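**To:** Rumura ground floor list
**Subject:** Re: Brick wall room, what stays and what goes
**Date:** Wednesday, April 20, 2022

Hi all,

I went through the room this morning with the list from the last meeting. Most of it can be settled by email, I think, so please answer here and not in the hallway.

The big shelving cart on wheels is the main question. It has turned into the place where people put things they don't want to carry upstairs. The top has papers on it that I didn't sort. If any of them are yours, take them by Friday. After that they go into a folder at the front desk. The cart itself I would keep, but emptied and pushed closer to the back.

The cardboard box with the yellow and black tape is on the floor by the patterned rug. I haven't opened it. If it came from the Stalmont delivery it should be in the storeroom, and if it didn't, I'd like to know whose it is.
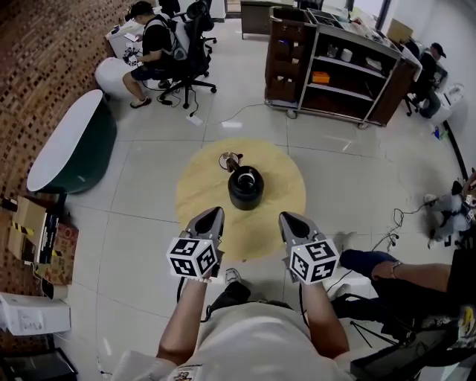 Miroslava Fedoruk wrote:

> Please don't push the cart to the back. I use it nearly every day and it already takes two tries to get it past the chairs. I would sooner lose the shelves' contents than the spot it's in now.
>
> The thing I'd fix first is the cable. It runs over the tiles to the power strip and the chairs roll across it. We have a budget of 800 for the room, and I'd put half of it into getting a proper outlet near the round table. Fulex said they could look at it but they haven't sent a price.
>
> I have no opinion on the rug. The round mat can stay where it is, people like it.

OK, the cart stays put. I'll still ask everyone to clear their own things off it.

On the cable I agree. 400 sounds fair as a limit, and if Fulex comes in higher we'll talk again before anyone signs. Until then I'd like the strip moved over to the wall, so the cable follows the bricks and the middle of the floor is clear. It will probably need a longer cable. There may be one in the Hettiarachchi room, in the drawer under the printer.

The green oval table with the white top is fine against the brick wall. Somebody suggested swapping it with the white round one. I'm against it. The base is heavy, and the round table works for a laptop and not much else.

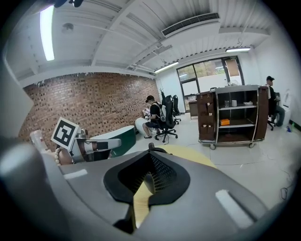 As for the black mesh chairs, they stay too, but I want them back under or beside a table at the end of the day. They drift toward the glass door and then whoever opens up in the morning has to roll them away again. One more thing about that door – it sticks in warm weather, so lift the handle a little and pull. The repair is on the landlord's list for July.

What I still need from people:

- who owns the taped box
- whether anyone objects to the rug going upstairs
- bottles and cups: please take them to the kitchen before you leave, including the ones on the floor

I'll do the move of the power strip myself on Thursday after five. It shouldn't take long, but save your work if you're plugged in there.

Thanks,
Owen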